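About Neltska Exhaust

Neltska makes and fits replacement exhaust parts for older trucks and four-wheel drives. The company was founded by Clifford Sandhu, who began by bending tailpipes for farm vehicles in a rented bay, and it now runs two workshops: the original one on Salazar Road and a second in Jindis, where all stainless work is carried out.

Our catalog lists 837 parts. Most are tailpipes, downpipes and muffler hangers for vehicles whose makers no longer supply them. Each pattern is taken from an original part wherever one can be found, and is tried on a vehicle before it is offered for sale. Customers who own a model we do not list are welcome to send us the old part, in whatever condition, for copying. Last year 81 new patterns entered the catalog in this way.

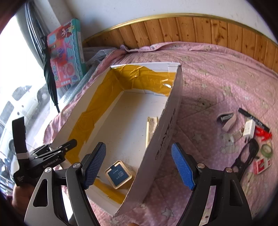
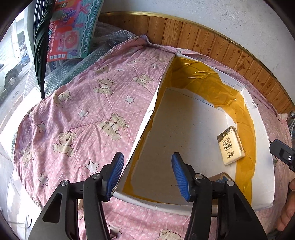
Small parts such as clamps, gaskets and rubber hangers are handled by our mail order department, which is managed by Shahzad Baloch. The department sends out some 1,000 parcels a month and also receives old parts from customers. We ask that these be sent in a closed carton with the owner's name and the vehicle's year and model on a sheet inside. An open cardboard box with a rough cut edge, like the one shown, is not suitable for sending metal parts, and the carrier may refuse it. Pipes too long for a carton may be brought to either workshop during opening hours.

Fitting is by appointment. Femi Fashola supervises the Salazar Road workshop and Yeison Palomino the workshop in Jindis. Before any work begins, the owner receives a written estimate stating which sections need to be replaced and which may be kept. Removed parts are returned on request.

Neltska also trains apprentices. The program lasts two years and covers pipe bending, welding and inspection. It is directed by Percy Bedoya, formerly of Clalum Muffler, and takes new entrants each January. Applicants should write to the Salazar Road office and enclose the name of one reference.

All Neltska parts carry a two-year guarantee against faults in material and welding. Claims should be made in writing and should include the part number stamped near the flange.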